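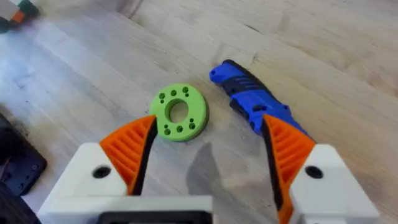
Finger swap, round three. I said in the last post I was done with fingers for the year. I was not done with fingers for the year.

Quick recap for anyone who missed November: I have two arms on the bench, one decent controller, one bad controller, and a growing box of grippers I keep telling myself I will sell. The two I use are the Haberkorn (smooth pads, strong, heavy, loud) and the Stillow, the parallel one with the white housings. The Stillow is the one that gets the new fingers. Orange pads, ribs on the outside, black strip on the inner edge where it does the gripping.

Short version – the new pads are better. Not on everything.

Long version. My test objects are whatever is lying around, which I know is not science. The green printed ring has been in it from the start. Thick, fat edge, big hole in the middle. You can take it by the rim from outside or you can put one finger in the hole and pinch the wall. Pinching the wall is the nice way. The old fingers were too blunt for that, they'd come down on top of the ring and the arm would just lean on it. With the tapered ones I can get the tip in the hole nearly every time, if the camera is behaving.

The blue and black knife handle is the mean one. Rounded end, glossy shell, rubbery bits in some places and not others, so the grip depends on where you land. Grab it on the black part and it stays. Grab it on the blue and it slowly turns in the fingers, like a clock hand, and then you put it down crooked. I ran 20 picks with each gripper. Haberkorn dropped it twice and rotated it a lot. Stillow with the orange pads dropped it zero times, rotated it maybe a third as often. I didn't write down the rotation numbers properly, sorry, I was doing it after dinner.

Then the ring. Also 20 each. Haberkorn wins here if you go rim to rim, it just squeezes and goes. Stillow wins on the pinch. So, a tie I guess?? Depends what you want.

Camera stuff. I moved the wrist camera back so it looks over the gripper from behind, both fingers in view. Before this it was off to the side and I could only ever see one tip, so I was guessing the other. Much better now. Downside is the shadow. The gripper throws a soft gray patch on the wood right where you're about to pick, and my detector is a baby and thinks shadows are things. Tried lowering exposure, meh. Tried a second lamp from the left, better. Going to try a lamp from both sides when I find the other clamp.

Second downside, a long handle lying at an angle goes in behind the right finger and you lose the end of it. I can't see how to fix that without a second camera, and I don't want a second camera. I want a second camera.

Controllers. Using the Catden for everything above. It's fine. Menus are terrible but it does what you ask and the force limit is real. The Mamano is faster on paper and I wanted to love it – I had it set to 70 percent close speed and it slapped the fingers shut like it was angry at me. Turned it down, then it stalls halfway. There's probably a setting. Griet Van Acker emailed after the last post to say check the deadband value, mine was 125 and she thinks that's way too high. Haven't tried it yet. Thanks Griet, it's on the list, top of the list.

Things I would change on the fingers:

The screw holes on the sloping face of the housings. Getting a driver in there at that angle is annoying, I've already chewed up one screw head.
Black strip could run a bit closer to the tip. The tip is where all my picks happen.
Print them in something not orange? My colour mask for the orange test block is useless now becuase it keeps finding the fingers. Did not think about that at all when I picked the filament.

Also the ribs. A couple of people asked what the ribs do. On the outside, for gripping, nothing much. I thought they'd help if I ever opened the fingers inside something and held it from within, and I have not done that once. I'll do it with the ring next. The hole is big, should be possible.

Need to clear off the bench first, there's junk all down the left side and I keep almost driving the arm into it. Files for the fingers go up when I've fixed the screw holes, so please dont ask yet. Deadband tonight if I'm still awake.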